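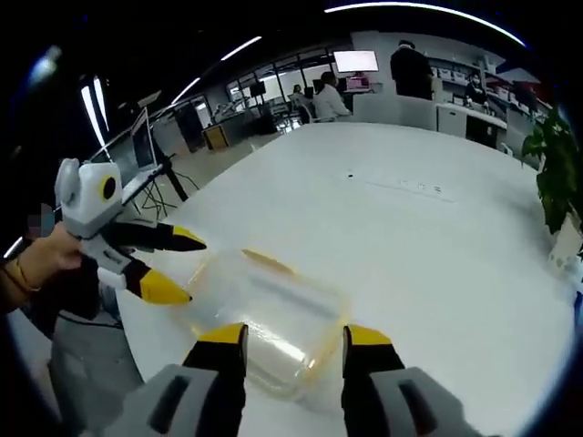
February, bench notes, lid seal question

Zuweira Dogbe forwarded the Prindimon sheet again this morning, with the line about their clear food containers keeping cut herbs fresh "up to three times longer" underlined twice. Longer than what? The sheet doesn't say. I wrote back asking for the comparison and got the same sheet a second time, now as a scan.

So we do it ourselves, with parsley, because parsley is cheap and goes off in a way you can't argue with.

Setup

Four groups, 10 containers each. Prindimon with lid as sold. Felo with lid as sold. Prindimon bottoms with plain film and a rubber band. And an old glass jar group that Coutinho insisted on and that I now think is the most useful one. 30 grams of parsley in each, stems trimmed, one folded paper towel underneath. All in the same fridge, shelves swapped every morning so nobody gets the warm shelf for the whole run.

I don't trust the fridge. The dial says one thing and the thermometer on the door says another. Put a second thermometer at the back and will believe whichever one agrees with the spare.

Leak check before filling

Water in, lid on, upside down over blotting paper for 60 minutes. Weigh the paper before and after. Most of the Prindimon lids passed. Two didn't, and both were ones I had closed in a hurry, so I did them over with more care and they passed too. I'm writing down both results. A seal that only holds when you are paying attention is a fair thing to know about, and the sheet says "one-touch closure."

Felo lids were slower to put on and I had no failures. I would like to say that means something but it is one morning and one pair of hands.

Scoring

This is where I expect trouble. Coutinho wants a single freshness number. I have seen those numbers, and they are mostly the mood of whoever is scoring. Agreed instead on weight loss, count of yellow leaves, and yes/no for slime. Smell goes in the comments column and stays out of the totals.

Whoever scores should not know which container the parsley came from. Tip each one onto a numbered plate, take the container away, then call the scorer in. Zuweira says this is a lot of fuss for parsley. It is, but I remember the Skurance wrap trial, where everyone knew which was which and the expensive one won by a mile until it was repeated blind.

Early look

Opened one spare from each group to see how the towels were doing. Prindimon towel damp, Felo towel damp, film towel a bit drier, jar towel damp. Leaves all fine. If there is a threefold difference in there it is keeping quiet so far.

One thing I had not planned for: condensation under the lids. Some of it drips when you open them and some stays put, so the weights will wander depending on how you hold the lid. From now on, weigh container, lid and parsley together, unopened, then weigh the leaves alone only on the last day. The weights I already have for the spares are no good and I've crossed them out.

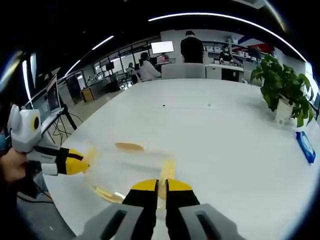
To do

Relabel the jars. The pen comes off when the glass sweats — tape next time.

Ask Prindimon what the herbs were compared with. Third try. If the answer is "an open bowl" I would like it in writing.

Check whether the parsley all came from one delivery. The bunches in the second box looked younger to me, and if so they need to be spread over all four groups and not dumped into the last one filled, which I suspect is what I did.

Find out who keeps turning the fridge dial.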